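Let the Robotics Club Stay in the Kitchen a While

Every September the robotics club at Plamdale gets a fresh crop of kids who want to build something that drives fast and bumps into things, and every September I have to break it to them that we'll be spending a good part of the year in a kitchen that exists only on a computer. You should see the faces! I have run the club for 4 years now, and I've come to believe that the pretend kitchen is the best thing we do, even if parents keep asking me (very kindly) when the real robots are coming.

Our project this year is called Loltdale, and the whole of it is a simulated arm, a counter and a few small things to reach for. It sounds like so little. But ask a fifteen-year-old to write down how you pick up a carton, and watch how long they sit there chewing a pencil. 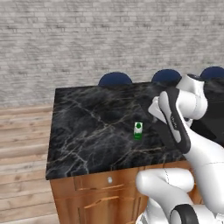
The carton, and then the bowl and ball, all on the same black marble.

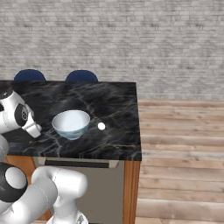
What a crash costs us

A real arm would cost us a whole season of bake sales, and I'd hover over it like a nervous aunt. In the simulator a student can drive the gripper straight into the counter, laugh, reset, and try again 10 times before the bus comes. The shy ones get braver that way - I have seen it over and over.

I do understand the other side. Our friends at Dremovitz build everything by hand, and their kids can solder beautifully, while mine mostly can't. I'd like to fix that next year. But please, if your school is deciding what to fund, don't count the screen work as the lesser half. Come sit with us for an afternoon first, and bring a snack, as we tend to run over.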